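4/25/24

Went to see the Tsoukalas picture at the Sestcombe after all, the one everybody at work has been on about. Two hours and a half, plus ads. I had told myself I'd keep an open mind and I think I managed it until the second flashback.

The story so far, for when I've forgotten it (give me a week): a retired ferry captain goes back to Sovamska, the island where his brother drowned, and finds the village half sold off to people who want swimming pools. That part I liked. The old man barely talks for the first 30 minutes and you get to watch him buy bread and fix a gate. Then the brother turns up as a ghost. He isn't called a ghost, he just sits at the table in a dripping coat and says things like "the sea keeps its accounts." I heard a man behind me breathe in sharply at that. I was looking for my mints.

What bothers me is the way these movies get graded. A slow film with subtitles and a cello gets called brave before the lights go up. The Plekbridge festival gave it the top prize, and the poster has five stars on it from five places, 2 of which I'm fairly sure are the same man. If an action picture had a dead brother show up to explain the theme out loud, the same people would call it lazy. I don't see why the cello changes that.

And the ending. The captain rows out at dawn, the camera stays on the beach, the boat gets smaller, black screen. We are supposed to wonder if he comes back. I wondered where they'd got the boat, because his was burned in the fire and there was a whole scene about it. Maybe he borrowed one. Maybe up to three script drafts went by and no one checked.

To be fair to it — and I do try, in here at least — the granddaughter was wonderful. She has the one scene on the bus where she's trying not to laugh at her grandfather's hat, and it was the only moment I forgot I was in a theater. She can't be older than ten. They should have given her the movie. I'd also pay to see the harbor again, early, with the nets being pulled in and no music over it. Then the music came in over it.

The ticket was $5 off with the membership card, which I still don't think has paid for itself. I renewed in April last year and have been maybe six times. They show a lot of things I mean to see. The seats on the left side are worse than they used to be, or my back is.

Read 50 pages of the novel it's based on when I got in, standing up in the kitchen for most of it. No ghost! The brother is in letters, and the letters are dull and a bit mean, and he's far more alive for it. So somebody decided that wouldn't do on a screen. I'd like to know who. The book's captain is a worse man too, he owes money to half the harbor, and they've washed all that off him for the film.

The skirt on the blue sheet, with the purple underneath, is in the second one.
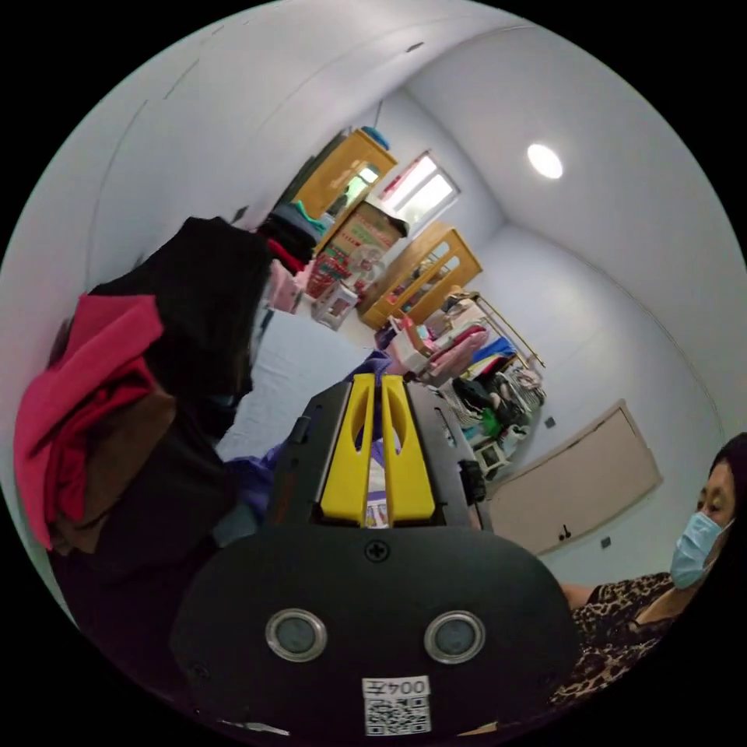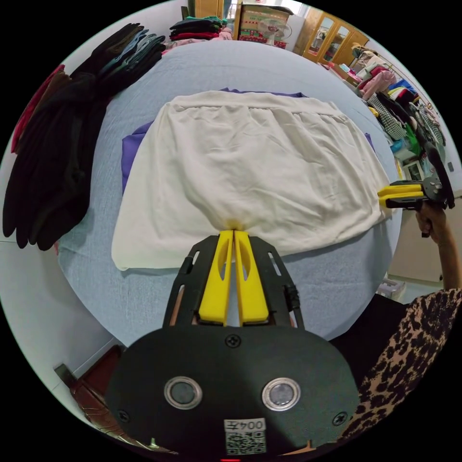
Athina Tzanetos wrote back at eleven to say I'd missed the point of the boat completely, that it's the brother's boat, you see it under the tarp when he fixes the gate, and that the coat stops dripping after the bus scene and had I noticed that. I had not noticed that. She's seen it twice and wants to go again before it leaves the Sestcombe. I said I'd think about it. I still say the cello has to go.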